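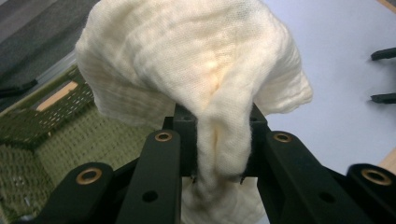
Looking after knitted cottons and other soft things

I have ruined more knitted cloths than I care to remember, and most of them in the first wash, so if you have come to this page with something shrunken in your hands then you have all my sympathy. Knits are not difficult once you know their ways, but they do like to be treated a bit differently from your sheets and tea towels, and the machine's ordinary daily programme is seldom the kindest place for them.

Before the first wash

Read the label, of course, and then snip a tiny note of it into your laundry book if you keep one (mine is an old Fevard diary with a rubber band round it, and it has saved me many times over). Labels fade, and two years on you will never remember whether it was the cream one or the grey one that could stand a warm wash.

Check for loose ends and pulled loops. If you find a pulled loop, please don't cut it! Take a blunt needle, push it through from the back and draw the loop gently to the wrong side, then ease the stitches either side with your fingertips until the pucker goes. A crochet hook does the job too, if it is a fine one.

Washing

For cotton knits I use 40 degrees when they are properly grubby and cooler when they only want freshening. Wool gets a cool hand wash and nothing else in this house. Put small things in a net bag, do the zips up on anything else in the drum, and go easy on the powder. Most of us use far too much, and what doesn't rinse out stays in the fibres and makes them feel like cardboard.

Half a cup of white vinegar in the softener drawer will help with that stiffness. It doesn't leave a smell once everything has dried, whatever my family says. Leave fabric softener out altogether for anything you want to dry dishes or faces with, as it leaves a coating and the cloth simply pushes the water about.

On spinning: my old machine had one speed, furious, and the newer one goes down as low as you like. A gentle spin is plenty. If the knit still feels heavy afterwards, lay it on a dry bath towel, roll the two up together like a Swiss roll and lean on it with your forearms. Never wring it. Twisting pulls the rows out of line and you will be coaxing them back for weeks.

Drying

Flat is best, on a rack or a towel, away from the radiator. Pat it into shape while it is damp – square up the corners, run your palm along any frilly edge – and turn it over once the top feels dry. Hanging a wet knit by its corners gives you two long ears and a sag in the middle, and I speak from experience there, with a bath mat.

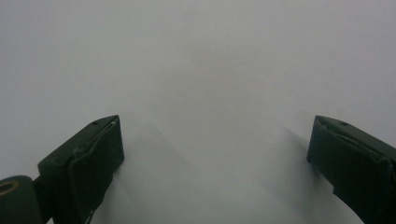
Words by the Lodhi Lane kitchen table
Filed under: Laundry, Linen cupboard

Stains, in the order I meet them

Tea and coffee: cold water straight away, from the back of the cloth, then a dab of washing-up liquid worked in with a finger. Leave it for an hour if it is stubborn.

Butter and oil: sprinkle on bicarbonate of soda or plain cornflour, go and do something else for 90 minutes, and brush it off before washing. A second go is often needed.

Candle wax: let it harden, chip off what you can with the back of a spoon, then put brown paper over and under and use a warm iron, moving the paper to a clean patch as it soaks up.

Beetroot: I have no advice. I bought a dark red cloth.

Putting away

Fold knits loosely and keep them on a shelf, with the heaviest at the bottom. Make quite sure they are bone dry first, airing them overnight if you have the least doubt. Lavender bags smell lovely, though they want a squeeze now and then and fresh filling each September, when I do the whole cupboard and find the odd socks.

If your shelves are the slatted sort, line them with plain paper or an old pillowcase so the slats don't leave ridges in the bottom layer.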